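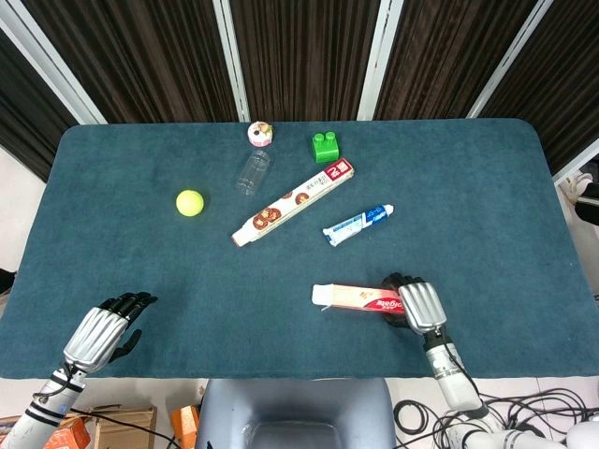

Plaltholm Sorting Tables
Progress report for the Jistley Fund, 26 July 2026

The work at Plaltholm continued through June and the first weeks of July. The sorting tables take mixed household things which arrive without any order: packaging from the kitchen, items from the bathroom, small toys. From the grant we have spent 1,730 pounds until now, mostly on table coverings and storage boxes.

The felt covering was the best purchase. We chose a dark teal, and light things such as a toothpaste box or a tennis ball are easy to find on it. Clear plastic bottles are still a difficulty, as the colour of the felt comes through them and they are overlooked. We have asked Lumanlan for a sample of a paler felt and we wait for their answer.

The list of categories was also revised. In the first version a toothpaste tube and its box belonged together under "bathroom". Now the carton goes with the other cardboard, also with long biscuit boxes, and the tube stays in "bathroom". Building blocks and toy food have one common category. For balls we have not yet decided between "toys" and "sport", and I would be glad of your opinion.

The shelves from Girkano came with 2 boards missing. The replacement is promised but has no delivery date, so the sorted boxes stand on the floor for the moment.

For the next period we plan 6 sessions at the tables. The printed labels are ready, 100 pieces, and will be put on the boxes when the shelves are complete. The receipts will be sent to you separately.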